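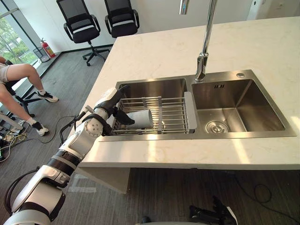
Ralteo Sink Kit -- pilot release README

Hi, and thanks for unpacking this. I put the release together more or less single-handed, so if something in here is confusing, blame me and send a note.

Ralteo is our kitchen add-on for two-armed humanoids. You get the hand controller, the wrist camera mounts, a trained policy for moving dishes on and off a drying rack, and the recordings we trained it on. I'm the person who runs the pilot program, and this README covers what's in the folder, how to get going, and the stuff I'd want to know before paying for it.

What's in the folder

policy/ has the weights for cups and plates
episodes/ has the recordings, one subfolder per run
mounts/ has print files for the wrist camera brackets
tools/ has the player, the checker and a converter for the old Wiltberg layout

Each episode comes with a head view and wrist views, plus joint positions and a plain text note on what the operator was trying to do. There are 38 hours in total. Start with the player before you write any code, please! Half the questions I get would go away if people watched a few runs first.

The wrist views take some getting used to. You'll see a lot of the robot itself, and after an hour or so you stop noticing it.

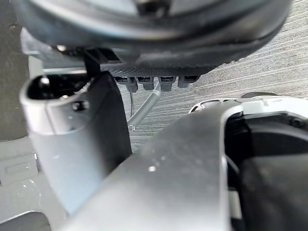

Wrist view: connector row at the top, conduit and arm link below, carpet behind.

The crop tool will trim a fixed band off the top of every wrist clip if you ask it to. I leave it off for training and turn it on when I'm showing clips to customers. Your call. If you do crop, crop everything the same way, and write it down somewhere (I didn't the first time, and lost a weekend to it).

Getting started

Copy the folder to a local drive, run the checker, then open the settings file and set your counter height. The default is for our test kitchen and it's probably wrong for yours. Next, put the rack over one bowl of the sink and run the rack finder. It draws a box over the rack in the head view, and if that box looks off, move the head a little and try again. We're happy with expandable racks that have plain end bars. The folding Gristley ones confuse it, and I don't have a fix yet.

Plates are their own setting, plate_mode, and it's off by default. Turn it on and the hand goes for the rim.

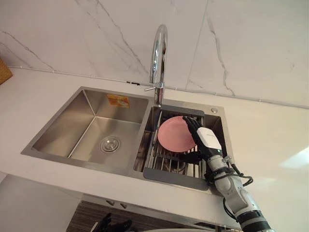 Pink plate on the rack over the right bowl, held at the rim.

Only one dish at a time for now. Stacks are on the list, right behind glassware -- please keep anything you love away from it until then. Keep the stop button in reach while you're at it, even if you've run the thing two dozen times and feel relaxed. I do.

What's supported

Hands: the stock hands, or the Van Loon pair with the adapter plate
Wrist cameras: ours, or anything that fits the bracket and does 24 frames a second
Sinks: single or double bowl
Dishes: cups and plates
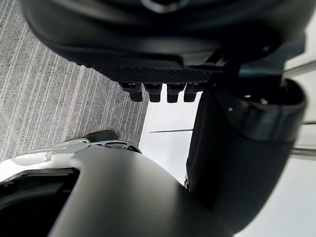
Mount angle is where most of my support time goes. The bracket can go on in 2 positions, and both of them will pass the checker, so you have to look at the live view yourself. You want to see plenty of the room past the hardware. In this one the big curved housing runs nearly the full width up top and the gripper body fills most of the lower half, but there's still striped carpet on the left and a stretch of white wall near the middle. If yours is all housing, flip the bracket and tighten it again. Then record a short clip and compare it with ours in the player.

Known problems

The converter drops the text notes from Wiltberg episodes made before February. The rack finder gets jumpy in strong window light, so pull a blind if you have one. And the player's fullscreen button does nothing on some laptops, sorry, I know.

License and updates

Pilot sites can use the recordings for in-house training and testing. Don't repost them. Updates go to the same download page as this one, and I'll put the changes at the top of the release notes so you don't have to dig for them.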